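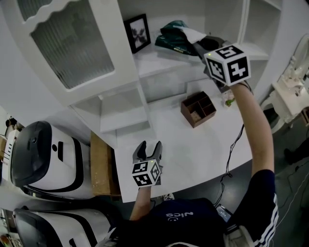 Ljubica Karagiannis looks after one pair of hand-held grippers and she does not lend them out. "People think the gripper is the gripper," she says. "It's the cube that's the gripper. The fingers are just fingers." She means the white marker cube, one on each unit, with the black and white patterns on the faces. The tracking reads those patterns and works out where the hand is, so if a cube has moved a hair in its mount, everything recorded that day is off by the same hair. Her rule when picking the pair up is fingers away from you, cubes turned so you can see at least two faces, cable lying down along the forearm and never across the wrist. There's a small green light near the top corner of one cube. She looks at that before she looks at anything else.

We talked at Drurnalport in April, then again by phone when I found out half my notes were unreadable. She was eating lunch both times.

The set is called Wadley. Why Wadley? "It was on the box." Two grippers, two cubes, one cable harness, a little unit with a screen that rides at the waist. It had 86 hours on it when she took it over and no log. None. The previous log was a sticky note that said "left one squeaks."

Did it squeak?

"The right one squeaked."

So she started over. Took both units down to the bare mounts, cleaned the finger pivots, put it all back. First surprise was the screws. The cube sits on a short post with a clamp screw and somebody had tightened one of them hard enough to bow the clamp. "You could turn the cube with your thumb. It felt tight and then it just went." She filed the clamp flat, which held for a week, then gave up and ordered new ones from Shevchuk, a small shop that cuts parts for her. Seven clamps, two fitted, the rest in a drawer. She's used one more since.

The patterns themselves are printed and stuck on. They get greasy. They lift at the corners, and a lifted corner catches the light and the pattern stops reading from one side. Her test is a desk lamp held low. Any shine or shadow along an edge and the whole face gets replaced. She used to press the corner back down with a fingernail. "Don't. It comes up again in the middle of a run and you find out at night."

I asked about cleaning. Dry cloth first, then a damp one, nothing with alcohol in it on the printed faces. The fingers can have alcohol. She keeps two cloths and they are diffrent colors on purpose.

Then calibration, which I had expected to be the long part. It isn't. Grippers go into a jig, fingers closed, zero. Fingers open, read it. Close again and see if it comes back to the same number. She does that cycle 55 times for a new finger set and ten on an ordinary morning. If the closed reading drifts she doesn't re-zero, not right away. She goes looking for dirt in the pivot.

"Re-zeroing is how you hide a problem from yourself. I did it for two weeks. I had a crumb in there. An actual crumb."

Cables next. This is where she gets a bit worked up. The cable leaves the gripper at a tight angle and every reach flexes it at the same spot, right behind the plug. A raised arm is worst, somebody going for a high shelf, because the slack runs out and the plug takes the pull. She had one fail at 72 hours of use. It didn't die, it flickered. Dropouts in the recording, too short to notice while you work. She found it by bending the cable an inch at a time with the unit switched on, watching the signal.

Now there's a loop of slack at the wrist, held with a soft strap, and a second strap above the elbow. The plug gets a short rubber sleeve. Cable comes off the unit at the end of the day and gets coiled loose. Not wrapped around the gripper. She said that twice so I'm putting it in.

Spares? One full harness, fingers for both sides, a sheet of printed faces, the clamps. She tried a cheaper set of fingers from Cornetti and put the old ones back the same afternoon. Too stiff at the tip, she says, and they wouldn't settle on thin things like a card or a lid.

What would she change, if she could change one thing? Long pause, chewing.

"Mark left and right. On the actual body, big letters. I've put paint dots on mine. Before that I calibrated the left one with the right one's file and spent a whole morning blaming the jig."

And the log?

It's a paper notebook, squared pages. Hours, which faces were replaced, closed reading, anything that sounded wrong. She read me the most recent line over the phone: "2025-06-11, right pivot cleaned, reading back to normal, strap getting tatty." She's ordering a new strap. The squeak is gone, mostly. It comes back when the room is dry and she puts one drop of oil on the pivot and wipes most of it off agian.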